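Home | Cells | Safety Rules | Tooling | FAQ | Contact

Benchtop Arm Cells: Questions on Working Rules

Kestis Automation Practice Group
Revised Oct 3, 2019
7 min read

These answers apply to all two-arm benchtop cells run under the Kestis house rules, including the cells at the Rarnano and Ogilvie sites. Where a site rule is stricter, follow the site rule.

Who may start a cell?

Anyone on the signed operator list for that cell. The list is posted at the cell and renewed each June. A person who has been off the list for more than 60 days repeats the full check-out before running the cell again. Watching a run does not require a listing, but observers stay outside the floor line.

Do small arms need a risk assessment?

Yes. Low payload does not remove pinch points, and a light arm holding a pointed object is a different hazard from the same arm with an empty gripper. The assessment covers the arm, the gripper, the object, the fixture, and the task together. If any one of these changes, review the sheet and sign it again.

What speed and force limits apply?

With a person inside the floor line, joint speed is held to 25 percent of the rated maximum. Gripper force is capped at 20 newtons for rigid items and set lower for anything that dents or cracks. Limits are set in the controller. Limits set only in the task script do not count, as a script can be edited without a record.

Can two arms share one work area?

Yes, if each arm has a defined zone and the overlap has a single owner at any time. The controller grants the overlap to one arm and holds the other at its wait position. Do not rely on timing alone to keep the arms apart. Cells running Jonov sequencing software have the zone lock turned on by default; confirm it at the start of each shift anyway.

How should the mounting be checked?

Check the clamp or bracket bolts at the start of the shift with the power off. Look for paint marks that no longer line up. A base that moves under hand pressure takes the cell out of service until it has been tightened and the arm has been re-homed. Record the correction in the cell log, including the bolt position.

What about cables and exposed boards?

Cables are tied back so that no part of the arm can reach them at full extension. Leave enough slack at each joint for the full range of travel. Exposed circuit boards are permitted on low-voltage cells only, and must sit outside the sweep of both arms. A lit indicator shows power at the board. An unlit one is not proof that the board is dead, so disconnect at the supply before touching it.

Which everyday objects are allowed as test items?

The allowed list has 13 classes, among them pens and markers, empty cups, blocks, and folded cloth. Glass, blades, open liquids, and loose batteries are excluded. An item not on the list needs a written entry before first use. Printed patterns and logos on an item are acceptable and do not need to be covered.

Are caps required on pens and markers?

Markers are capped unless the task is uncapping. For an uncapping task, the sheet states which end is gripped and where the cap is placed after removal. Ink on a finger pad changes its friction, so wipe the pads and repeat the grip test before continuing.

How should a pen be gripped for an upright hold?

Close both fingers on the barrel, clear of the clip and the cap joint. A clip under one finger tilts the pen and loads the pad unevenly. Hold still for five seconds before any transfer. If the pen rotates or slides during the hold, lower it to the table and regrip. Do not raise the force to correct a poor position. In the hold below, the fingers are on the lower barrel, with the cap and its clip well above them.

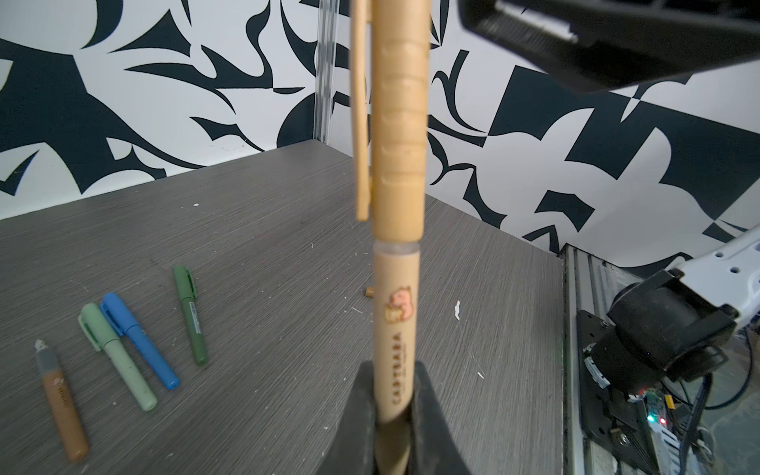 What is the procedure after a dropped item?

Stop both arms. Wait for the controller to show the held state, then reach in and retrieve the item. Inspect it for damage and check the table for fragments. Restart from the home position. Resuming in mid-path is not allowed, even when the item landed clear of both arms.

How long are logs kept?

Run logs are kept for the life of the cell. Video, where recorded, is kept for 60 days unless it is attached to an incident report.

Contact: Kestis practice desk | © 2019 Kestis | Back to top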